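How do you test a robot's hand?

A robot's hand is called a gripper. Most grippers have two stiff fingers, called jaws, that open and close. Your own hand has five fingers and a lot of skin that can feel, so a gripper has a harder job than you do.

At the Kadwood workshop we compare grippers before any of them goes on a robot arm. A person holds one in each hand and does the job with the jaws instead of with fingers. This is quicker than setting up an arm, and it tells us whether the jaws are the right shape.

Each gripper carries a cube printed with black and white square patterns. The patterns are called markers. A camera finds the corners of a marker, and a computer works out from them where the gripper is and which way it is tilted. A cube has several sides, so when one side turns away another can often be seen.

We use ordinary objects. A plastic bottle bends if it is squeezed too hard. A telephone handset is long and smooth, and its coiled cord pulls back when it is lifted. A gripper that is good with one may be poor with the other.

To compare two pairs of jaws fairly, we change one thing at a time. The table and the objects stay the same. Each pair gets 60 tries at each object, and a try counts only if the object is lifted and put down again – dropping it is a miss.
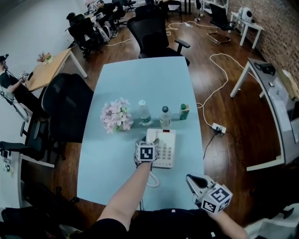
Muthu Thampi wrote to ask why the telephone is used at all, when a plain block would be easier to measure. A block is easier, and we do start with one. But Muthu also asked whether a heavy handset would tip out of narrow jaws, and that is a question a block cannot answer. Try it at home with two wooden spoons: hold something long by its middle, then by one end, and write down which way it tips.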